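Keep the Slow Ones

Every March I go through the recordings we have gathered and decide which to keep, and every March I find myself arguing with some perfectly nice person about the boring ones. This year it was Mehwish Zaidi, who looks after our storage and would dearly like me to throw more away. She has a point. We had 2000 recordings of two arms handling small parts, and a good many of them contain long stretches in which, to a casual eye, very little is going on. I would like to make the case for them anyway, and I'll try not to take all afternoon over it.

Our current job, which we call Prunden, is about control boxes and the push-button parts that go with them. There are two trays, one blue and one red, and a table covered in gray felt. A person could sort the whole business out while talking on the phone. A learning system has to be shown, over and over, with the box sitting a little differently each time.

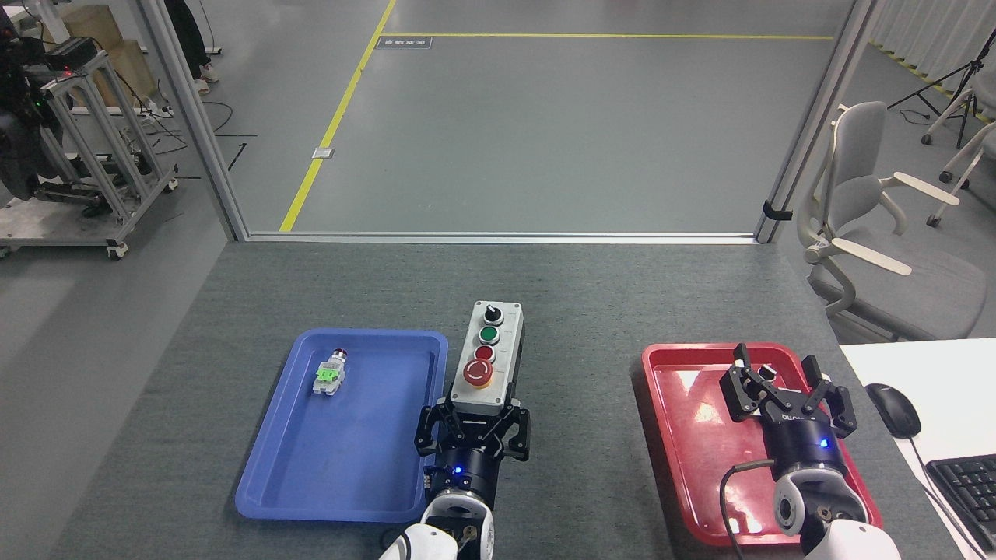
Prunden table, with the control box standing between the trays and a loose push-button part in the blue one.

When I started at this I thought of an example as a kind of lesson, with a beginning and an end and a clear thing to be learned in between. So I kept the crisp ones. On a job called Halliday, years back, I cut every recording down to the grab and the release and was very proud of how small the files were. The system we trained on them was lovely at grabbing and releasing, and hopeless at everything that comes before a grab. It would sail over to a part from any old angle and close its fingers on the air next to it. We had cut out all the lining up, all the little waits, all the places where a good operator stops and thinks.

I took that one hard, and I have been a bit of a hoarder ever since.

Think about how you pick up something awkward at home - a full teapot, say, or a sleeping cat. Most of the skill is in the getting ready. You look, you settle your hands, you shift your weight. If I wanted to teach a child to do it I wouldn't show only the moment of lifting.

It matters just as much what the other hand is up to. Take a moment when the left gripper has its fingers on either side of the box while the right one waits, open, over the red tray. Mehwish would call the right arm idle. I would say it is giving us a good example of waiting, and waiting in a useful place is something a two-armed system has to learn from somebody.

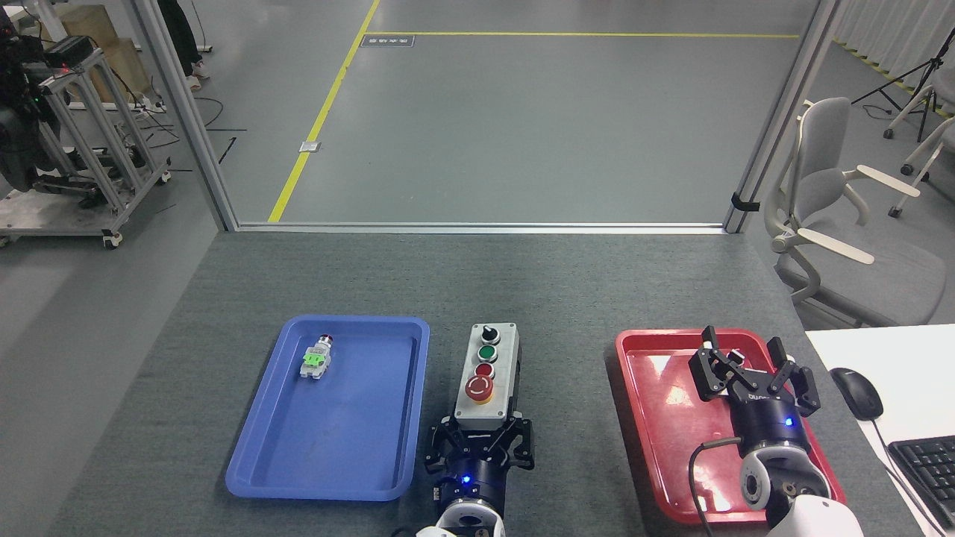 What the tidy people get right

I don't want to be unfair to the other side, because I have friends on it. Storage costs money. So does the time of whoever has to look through it all, and on a long day I am that person. There are recordings that really should go: the ones where an operator was called away, or where the labels got mixed up and I can't tell which run is which. I threw out 30 of those this year without a pang. Ekum, the job before this one, was full of them, and I should have been much firmer about it back then.

My quarrel is with throwing things out for being dull. Dullness is about us, the people watching, with our coffee going cold. The machine has no such trouble. And quite often the dull recordings differ from one another in just the ways I care about. In one the box is standing on the felt between the trays. In another it lies inside the blue tray with the push-button part beside it, and the arms have to be shown how to come at it there.

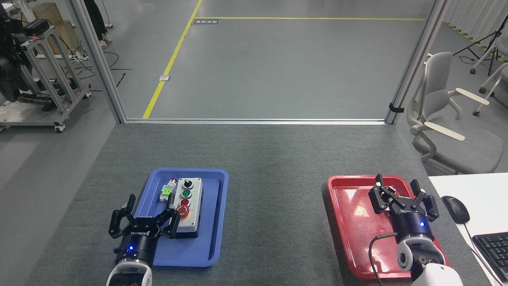
What I would ask for

Mostly, a little patience before the knife comes out. Let a recording sit for a while before judging it, and have it looked at by someone who has driven the arms as well as someone who pays for the disks. Mehwish and I have settled on a trial for Fitis, our next job, where the slow recordings stay in until we have trained with them and without them, 3 times each way. If I'm wrong I have promised to clear the shelves myself, and she has already picked out which ones she'd like me to start with.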